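Household Guidance: Folding and Sorting Clothes on the Bed

Kasprzak Home Services
Residents' Information Pages
Section 3: Clothing and Linens

Purpose of this page

This page sets out the recommended method for folding everyday clothing where no laundry table is available. It is intended for residents of the Cestlow apartments and for anyone else who folds in a bedroom. It replaces the sheet issued in February, which dealt only with towels and pillowcases.

The method applies to T-shirts, short-sleeved shirts, pajama tops and light knitwear. Heavy sweaters, pressed dress shirts and garments with pleats are covered on a separate page.

Choosing a surface

A bed is the largest flat surface in most homes and is well suited to folding. It should be made up with a fitted or flat sheet only. Remove the comforter, blankets and pillows and place them on a chair. A thick comforter gives way under the hands, and a garment laid on top of it will shift while the sleeves are being turned in.

The sheet does not have to be ironed. Shallow wrinkles in the sheet make no difference to the finished fold. A deep ridge directly under the garment should be smoothed away with the flat of the hand before work begins.

A plain sheet in a pale or muted color is preferred. Seams, stains, loose threads and missing buttons are easier to notice against it, and dark socks do not get lost. Patterned sheets may be used if the light in the room is good.

Residents of average height will find that a standard bed is lower than is comfortable for a long session. Kneel on a cushion beside the bed or sit on a low stool when there is a full load to fold. Do not bend from the waist for more than a few minutes at a time.

Before folding

Clothing must be fully dry. Check the underarms, the collar and any double layers of fabric such as cuffs and pockets, which hold moisture longest. A garment that feels cool to the touch at these points should be hung up again. Damp items placed in a drawer will pass their smell to everything around them.

Empty all pockets. Turn each garment right side out. Shake it once, firmly, holding it by the shoulders.

Fasten zippers. Buttons on casual shirts should be closed at the collar and at every second button below it. T-shirts need no preparation beyond shaking.

Laying the garment out

Place the garment on the sheet with the front facing down. Draw the sleeves out to either side so that no part of them is caught beneath the body. Pull the side seams gently until they lie straight, then smooth from the center outward.

Allow enough room for the whole length of the garment. If the hem hangs over the side of the bed, its weight will draw the rest of the fabric with it. Move the garment farther in before making the first fold.
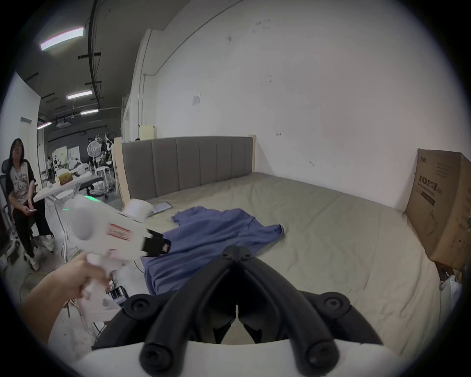 A short-sleeved shirt spread out on the bed, with the lower part hanging over the side.

Short sleeves should be opened out completely, cuff included. A cuff that has rolled under in the dryer will leave a hard line if it is folded in that state. Run a thumb around the inside to turn it out.

Soft jersey fabrics tend to creep back toward the middle after they have been smoothed. Wait a moment and smooth a second time. It is not necessary to remove every small wrinkle.

The standard fold

1. With the garment face down, take one side at the shoulder and at the hem. Bring it in toward the center so that the new edge runs straight from a point midway along the shoulder to the hem.

2. Turn the sleeve back on itself so that it lies within the folded panel. Short sleeves need one turn. Long sleeves should be laid down the length of the panel, parallel to the edge.

3. Repeat on the other side. The two panels should meet or overlap slightly, and the garment should now be a long strip of even width.

4. Smooth the strip from collar to hem.

5. Bring the hem up to a point just below the collar.

6. Fold once more in half. For shallow drawers, fold in thirds.

7. Turn the finished piece over so that the front is uppermost and press lightly with both hands.

Both hands should be used for each of these steps, one at each end of the line being folded. Garments folded with one hand usually come out wider at the hem than at the collar, and a pile made from them will lean.

Children's clothing may be folded in the same manner with step 6 left out. Very thin fabrics can be rolled after step 4 if the household prefers to store rolled items, but rolled and folded pieces should not share a drawer.

Sorting as the work proceeds

Set each finished piece down near the side of the bed closest to the person folding, and keep the middle of the sheet clear for the next garment. Pieces should be grouped by the drawer or shelf to which they will go. Grouping by color is a matter of taste and may be done later.

Stacks made on a mattress should be kept low. The surface moves whenever a hand is rested on it, and a tall stack will slide apart. Once a stack has reached the height of a hand, transfer it to the drawer.

Where the folded edges of a stack do not line up, place one palm on either side and bring them together. Do not pull at individual layers.

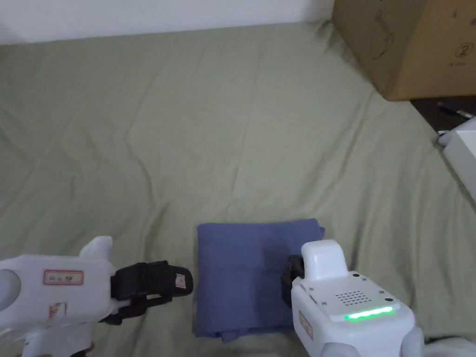

Clothing that is going into storage for the season should be boxed on the same day it is folded. A clean, dry cardboard box is acceptable for indoor storage of up to one season. Boxes that have held food, cleaning products or garden supplies should not be used. Line the box with plain paper or an old pillowcase, place the heaviest pieces at the bottom, and leave a small space at the top so that the flaps close without force.

Number every box and keep a written list of what each one holds. At Cestlow, residents who use the basement lockers are asked to write the locker number on the box as well. A list kept inside the box is of little use, and a second copy should be kept in the apartment.

Boxes should stand on a shelf or a slatted board and should not be placed directly on a concrete floor. Households with damp basements are advised to use lidded plastic containers.

Cedar blocks and lavender sachets may be added. Place them in a small cloth bag so that the oils do not mark the fabric.

Common faults and their correction

The collar is creased after storage. The hem was brought up too far at step 5. Leave a gap the width of two fingers.

The folded piece is thicker on one side. One sleeve has been turned more times than the other. Open the garment to step 2 and repeat.

The garment slides on the sheet. This occurs with satin and with some polyester sheets. Spread a cotton towel over the working area.

A sharp line runs down the front of a T-shirt. The piece has been at the bottom of a heavy pile. Rotate the contents of the drawer when clean laundry is put away, placing fresh pieces underneath.

Lint is transferred from the bedding. Fold before the bed has been slept in, or go over the sheet with a lint brush first.

After the session

Return the bedding to the bed. Check the floor on both sides and the gap between the mattress and the headboard, where single socks are commonly found. Garments set aside for mending should be placed in one bag and kept with the sewing supplies, so that they do not go back into the wash by mistake.

Related pages

Fitted Sheets and Duvet Covers
Drying Clothes Indoors
Use of the Lurkari Shared Laundry Room
Seasonal Storage in Basement Lockers
Donating Clothing at the Pultidar Collection Point

Page last reviewed: 15 April 2024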